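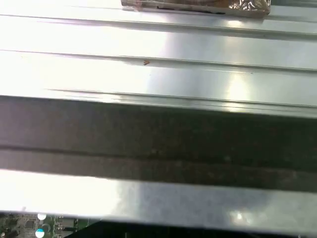 The foil question

Every few months somebody tells me to wrap it in foil. Doesn't matter what it is. Half a loaf, a leftover burrito, the end of a meatloaf, the good cheese. My mother did it, my neighbor Rasha Semaan does it, and the woman who sold me bread at the Barkside market last December did it before I could open my mouth. I have gone along with this for most of my adult life and I am no longer sure why.

So I spent a couple of weeks paying attention, in the loose way a person pays attention when there are also dishes to do.

Bread first. A crusty loaf wrapped in foil on the counter overnight gives you a soft crust in the morning. I know people who swear the opposite. Bianka Vida says her loaves come out of the foil "exactly the same," and I have eaten at her house and would not go that far. If you plan to put it back in a hot oven, fine, wrap away, the crust comes back once you peel the foil off for the last few minutes. If you plan to eat it standing up with butter, a paper bag and a same-day attitude will do you more good.

Then there's the "keeps it warm" claim. For a while, sure. I wrapped one roll and left its twin under a dish towel, and by the time I'd answered two emails and found my glasses I could not tell them apart by hand. Tibor Medve, who has opinions, told me I had used the cheap foil and that the heavy kind would have made all the difference. I bought the heavy kind. My rolls remain unimpressed.

And what about the shiny side? My old Bunberg cookbook has a whole paragraph on which side should face the food. I tried potatoes both ways and got potatoes.

What foil does do well is crumple. It holds the shape of whatever you squash it around, it doesn't need a lid, and you can shove it in next to the mustard. I'll give it that. I'll also say that once it's been wrinkled up and set down somewhere, it tells you nothing about what's inside. I have opened packets expecting chicken and found a wedge of cake, which was a good day, and the reverse, which wasn't.

The other thing is the metal. Bare ribbed metal looks terrific in a showroom. In daily life it glares at you when the light is on and shows every little brown speck, and the grooves are where crumbs go to retire. I've read that you should wipe along the grain with a damp cloth, then a dry one. I do that. I've also read that you need a special spray, and the bottle of Madinine under my sink cost more than lunch and left streaks. Warm water and a drop of dish soap beat it, as far as I can see. For the grooves I use an old toothbrush and a bad mood.

So I'm down to foil for the oven and the freezer, and a plate turned upside down over a bowl for nearly everything else. Rozália Kocsis commented on the last post that beeswax wraps would change my life. I've heard that one before, about a salad spinner. But she's mailing me two, so I'll try them on the cheese and report back.

Contact | © Halász Kitchen Notes | Back to top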